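Felitz Community Kitchen – progress report for March

We had a great month! The evening cooking classes are full at last, with 12 families signed up and 2 more on the waiting list. The Movier Street site opens at 4 now, so parents can come straight from school pickup.
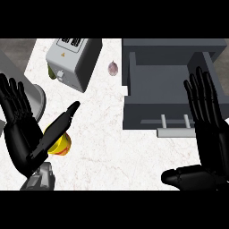 The soup night was the big one for us. We planned for 60 bowls and ran out before 7, and people stayed to swap recipes (the lentil one from the Elach group went home with nearly everyone).

Your grant paid for the new stove hookup and the spring produce order from Yang. We still have 16 percent of the food budget left, and we'd love to put it toward a bread class in April.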